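Three years of productivity apps, a short thread. I have paid for most of them, so you may consider me an expert or a warning.

**1/** First came Clavton, which promised to get me out of the office by five. It did this by asking me, at 4:45 every day, to rate my focus out of ten. I rated it lower each time. It sent me a badge.

**2/** Then my colleague Marijke Vermeulen swore by Wendotis, an inbox tool that sorts your mail into "now," "soon" and "someday." By the end of January I had 348 messages in someday. One was from the tax office.

**3/** Jozef Wouters, one desk over, keeps his to-do list on the back of an envelope. He leaves at 4:30. We don't discuss it. 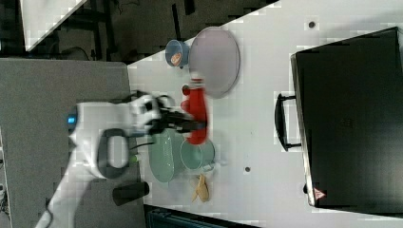
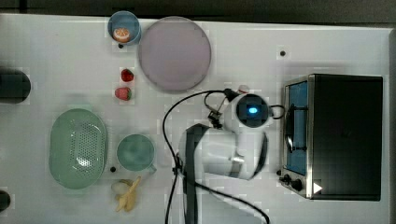
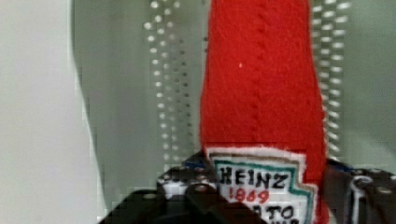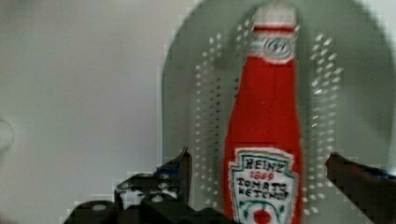
**4/** So this summer I quit buying apps and taught myself to write a script. Evenings, a secondhand Python book, a lot of tea. The whole job was to rename the scanned receipts in one folder so that accounting would stop emailing me. My test receipt was a grocery one, and the script read "ketchup" as the name of the store. Fair enough, I suppose: on that plush Heinz bottle the label is the part you notice too. I filed lunch under Ketchup, Inc. and accounting approved it.

**5/** Version two worked on 325 receipts and then renamed itself. I'd like to tell you I understood why. Jade Paquette, who codes for a living, looked at it over my shoulder and said "huh" in a tone I've been thinking about ever since.

**6/** Time spent writing the script: most of July. Time it saves me: 3 minutes a day, if I don't open it to admire it. I open it to admire it.

**7/** I do get home earlier now, mind you. Mostly that's because I deleted Clavton and there's no one left to ask me about my focus at 4:45 – I just put my coat on.

**8/** Next up is a script for the 348 someday messages. Marijke says Wendotis has an add-on for that. It has a free trial. I've started the free trial.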